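Condensation on kitchen windows: finding the cause and dealing with it

Condensation forms when moist air meets a surface below its dew point. In a kitchen that surface is usually the glass over the sink, followed by the metal or timber around it and then the cold corner behind the wall units. Wiping the pane clears the water for an hour or so and leaves the humidity where it was.

Measure first. A basic hygrometer costs little and should stand at worktop height, away from the hob and the kettle. Leave it for 2 days and note the reading before breakfast, after cooking and last thing at night. A level that stays above 60 per cent overnight points to poor ventilation. A short peak after cooking that drops again within half an hour is normal.

Check the extractor next. Hold a single sheet of kitchen paper against the grille with the fan on its lowest setting. The paper should stay up without help. If it falls, wash the grease filter in hot water and washing soda, dry it fully and repeat the test. Recirculating hoods with a charcoal filter remove smells and some grease but no moisture at all, so with one of these a window has to be opened during cooking.
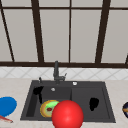
Seals come after ventilation. Close the window on a strip of paper at several points along each opening edge and pull. The strip should drag evenly. Where it slides out freely, the gasket is flat or the hinge needs adjusting. Rubber gaskets can be cleaned with a damp cloth and a drop of washing-up liquid, then wiped with silicone grease. Avoid petroleum jelly, as it swells some rubbers.

Water between the two panes of a sealed unit is a different fault. The edge seal has failed and no amount of airing will clear it. The glass unit can normally be replaced on its own, leaving the frame in place. Measure the visible glass, then have the fitter confirm the full size and thickness before ordering. A mistake of 9 mm is enough to make a unit useless.

Black mould on sealant: ventilate the room, wear gloves and use a fungicidal wash according to the label. Never mix it with other cleaners. If the stain remains after two treatments, cut the sealant out and renew it — the growth is inside the bead.

Mirjana Softić wrote from Indholm to ask about trickle vents. Leave them open all winter, including November, when most people shut them. Brush the dust out twice a year. The heat lost is small compared with the cost of repainting a damp reveal.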